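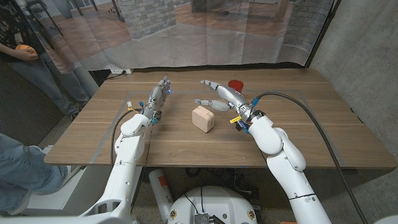
MINUTES OF THE EQUIPMENT PLANNING GROUP

Held in the upper meeting room, Pronlow site, at 10 a.m.

Present: the Chair; the Head of Laboratory; the Laboratory Manager; the Finance Officer; the Safety Adviser; the Purchasing Officer; two members of the handling team; the Secretary (minutes).

Apologies: the Estates Manager, who had sent written comments on item 5.

1. Minutes of the previous meeting

The minutes were agreed as a correct record, with one change. Under item 4, "hire of second arm" should read "hire of second pair of hands".

2. Matters arising

2.1 Storage cages. The Laboratory Manager reported that the cages had been delivered and fitted. The invoice had been passed for payment. Closed.

2.2 Asset register. The Finance Officer noted that several items bought in the last financial year had still not been given asset numbers. The Laboratory Manager undertook to complete the register before the next meeting. Carried forward.

2.3 Visit to Hemwood. The Head of Laboratory had spoken to colleagues at the Hemwood site about sharing spare parts. They were willing in principle but wished to see a written agreement first. See item 4.

3. Two-armed robot: present use and needs

3.1 The handling team presented a short paper on the use of the two-armed robot at the table bay. Work at present consists of picking up and moving small objects, among them a soft cube, a red cup and an orange ball, within the area taped out on the table top. The team considered the arms themselves sound and did not ask for any change to them.

3.2 The team's main concern was the hands. Both are jointed, with separate fingers and thumb, and are used for every session. The paper stated that 36 sessions had been lost or cut short since the last budget round while a hand was awaiting repair. There is no spare on site. A hand sent away for repair is normally absent for several weeks.

3.3 The Chair asked whether the work could continue with one hand during a repair. The team replied that a part of it could, but that tasks in which an object is steadied by one hand and taken by the other could not, and these made up the larger share of the plan for the coming year.

3.4 The team also asked for a wider choice of objects. The present set had served well for early work but was now too familiar. A figure of 100 objects of mixed size, weight and softness was proposed. The Finance Officer asked whether these need be bought from a laboratory supplier. It was agreed that most could be bought from ordinary household shops on the purchasing card, within the usual limit.

3.5 The paper was received with thanks.

4. Purchase of replacement hands

4.1 The Purchasing Officer reported that two firms had been asked to quote. Bianchini had offered a matched pair of hands with a 12-month guarantee, and would fit them on site at no further charge. Jornton had offered a lower price for the pair, without fitting, and with a longer delivery time.

4.2 In discussion the following points were made:

– The Head of Laboratory preferred the Bianchini offer. The team had no wish to carry out the wrist connections itself, having found this slow work on the last occasion.

– The Finance Officer observed that the difference in price was considerable and asked that the cost of staff time be set out in writing before a decision was taken.

– The Safety Adviser asked that either firm be required to supply printed guidance in English, including the steps for making a hand safe before it is touched.

– A member of the handling team asked whether a single hand might be bought first. The Purchasing Officer explained that left and right hands are not interchangeable, and that a single spare would protect one side only.

4.3 The possibility of a shared pool of parts with Hemwood was considered. It was felt that a shared pool would suit cables, connectors and fixings, which both sites use up steadily, but that hands should be held at Pronlow. The Head of Laboratory will draft an agreement on this basis.

4.4 AGREED to recommend the purchase of one matched pair of hands in the coming year. The choice of supplier was deferred until the Finance Officer's comparison is available. The Purchasing Officer was asked to find out how long each quotation would remain open, and to seek an extension if needed.

5. The table bay

5.1 The Estates Manager's comments were read out. These supported the continued use of the bay next to the concrete wall and confirmed that no building work was planned there.

5.2 Cables. The Safety Adviser referred to the heavier black cable, which runs from the wrist of the robot's right hand past the end of the table. A supporting arm or overhead rail was recommended, so that the cable is held clear of the walkway and does not pull on the wrist. The lighter cable on the other side should be clipped at the same time. The cost was expected to be modest and could be met from the maintenance budget. AGREED.

5.3 Power. The outlet strip on the wall behind the table is to be included in the next round of electrical testing. The Laboratory Manager asked that a second strip be priced, to avoid the use of extension leads should further equipment be placed in the bay.

5.4 Backdrop. The handling team asked for two further printed curtains, to be changed over with the present one, which shows a room with a wooden floor and brick pillars. The team wished to vary what lies behind the table without moving the robot. The Finance Officer asked for a quotation for printing and for a weighted hem, the present curtain being somewhat creased along its lower edge. Action: Laboratory Manager.

5.5 Floor space. It was noted that the area beneath the table was being used for storage. The Safety Adviser asked that it be kept clear in future and that a shelf be found elsewhere. The Laboratory Manager agreed to arrange this.

5.6 Standing positions. The Safety Adviser proposed marks on the floor to show where staff should stand or sit while the arms are powered. There was some debate as to whether fixed marks would hinder the person handing over objects, who must at times be close to the table. It was agreed to try temporary tape first and to review the matter once the team had worked with it.

6. Budget for the coming year

6.1 The Finance Officer presented the outline budget. The hands form by far the largest item. Together with objects, curtains, cable support and the second power strip, the requests before the Group came to nearly 7 per cent more than the sum set aside.

6.2 The Chair invited members to suggest savings. The following were agreed for inclusion in the revised outline:

– one further curtain in place of two, the other to be considered at mid-year;

– objects to be bought in stages, beginning with soft and rounded items;

– the new desk chairs for the upper office to be put back to the following year.

6.3 The Head of Laboratory asked that it be recorded that the equipment repair line should not be reduced to balance the budget. This was noted.

6.4 The revised outline is to be sent to members in June for comment, ahead of its submission.

7. Any other business

7.1 The Purchasing Officer reminded members that orders placed without a purchase number would be returned unpaid.

7.2 The handling team asked whether the bay might be booked through the shared calendar. The Secretary will set this up.

8. Actions

Laboratory Manager: complete asset register (2.2); price second power strip (5.3); quotation for curtain (5.4); clear storage from beneath table (5.5).

Head of Laboratory: draft parts agreement with Hemwood (4.3).

Purchasing Officer: confirm how long quotations remain open (4.4).

Finance Officer: written comparison of the Bianchini and Jornton offers, including staff time (4.2); revised outline budget (6.4).

Safety Adviser: specification for cable support (5.2); temporary floor marks (5.6).

Secretary: calendar booking for the table bay (7.2).

The meeting closed at 11.40 a.m. The date of the next meeting will be circulated by the Secretary.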